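Arrumar a cama por teleoperação: roteiro para a equipe nova

Clube de Robótica Plelska – atualizado em 9 de janeiro de 2022

Quem entra no clube quer logo fazer o robô dançar. Aqui ele arruma cama. A prova doméstica da Copa Bepari dá 145 pontos pela cama completa, e dança não consta do regulamento.

Antes de começar

Reserve a sala 307. Leve o notebook com o Rultuvon instalado (versão 2, a outra trava ao abrir a mão esquerda) e confira se os cabos dos punhos têm folga. Cabo esticado no meio da prova já nos custou uma eliminatória em abril e uma discussão que continua até hoje.

Passo a passo

1. Ligue os braços e espere o Falach terminar a calibração. São 23 segundos. Não encoste em nada, por mais que dê vontade.

2. Faça o aquecimento com papel-toalha amassado. Desça os dedos devagar, pare antes do contato e só então feche. Quem não consegue pegar papel não vai pegar travesseiro.

3. Passe para a cama. Aproxime uma mão do canto do travesseiro e feche até o tecido franzir entre os dedos.

4. Leve a outra mão ao canto oposto, aberta, sem pressa. O erro clássico é fechar no ar e depois culpar o software.

5. Com os dois cantos presos, levante um pouco a ponta e puxe com os dois braços na mesma velocidade. Se um puxar mais, o travesseiro gira – e o juiz anota.

6. Solte primeiro a mão direita, depois a esquerda. Recue os braços antes de comemorar.

Repita até enjoar. Depois repita mais um pouco e registre cada tentativa na planilha, inclusive as vergonhosas.

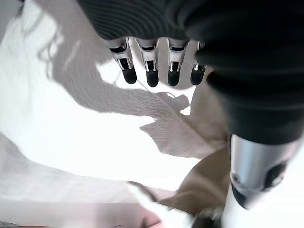
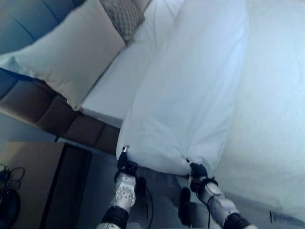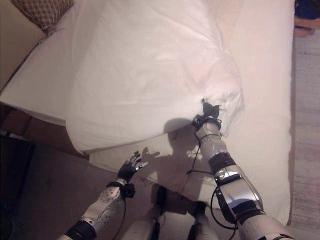 Treino da prova doméstica, Clube Plelska: dedos sobre o papel-toalha, travesseiro preso pelos dois cantos e pegada só com a mão direita.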